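Drorono Stick review: cheap streaming, with a catch or 2 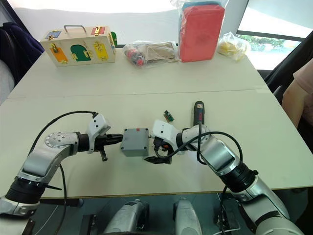
Setup

Ok so I've had the Drorono streaming stick plugged in since December. Bought it on sale, moved it between the bedroom TV and the living room one, and I have thoughts. Quick ones, kids need picking up.

Plug in, join the wifi, type a code on your phone. Done before the kettle boiled. It wants an account and a card number even if you only plan on watching the free channels, which bugged me. You can skip the card but the skip button is tiny and gray on gray. Look bottom right.

Picture and sound

Good. Not amazing. Movies in the dark scenes get a bit blocky on our big TV, fine on the bedroom one. Sound was out of sync on the Hisurum app until I restarted the thing. Hasn't happend again. Live sports held up better than I expected, one freeze in a whole hockey game.

The menus

Slow. Press down, wait, press down again, now it's jumped two rows. The home screen is mostly ads for shows on Rornberg+, and you can't move that row or hide it. I looked everywhere. Your own apps start below it, so it's a scroll every single time.

Search is decent though. Finds stuff across all the services and tells you where it's free before it tells you where to rent. My old Fekete box never did that.

Remote

Small, light, lives in the couch cushions. Volume works on both our TVs. No headphone jack and no mute, who leaves off mute?? The 2 shortcut buttons go to services I don't pay for, and no you can't change them.

The deal

Read this bit before you buy. Stick comes with Rornberg+ for 99 cents a month, the ad version. Lasts 8 months. After that it goes to full price on it's own and the only notice I could find is in the account page under Billing. Put a reminder in your phone. Canceling took me a couple of minutes on the website, couldn't find a way to do it from the stick at all.

Also the ads. Same truck commercial, over and over, sometimes back to back.

Would I buy it again

For a spare room, yes. For the main TV I'd spend more and get something quicker. If you've already got a Fekete and it still works, keep it, the search isn't worth switching for.

Update: new software came through last night and the menus are a little faster. Ad row is still there.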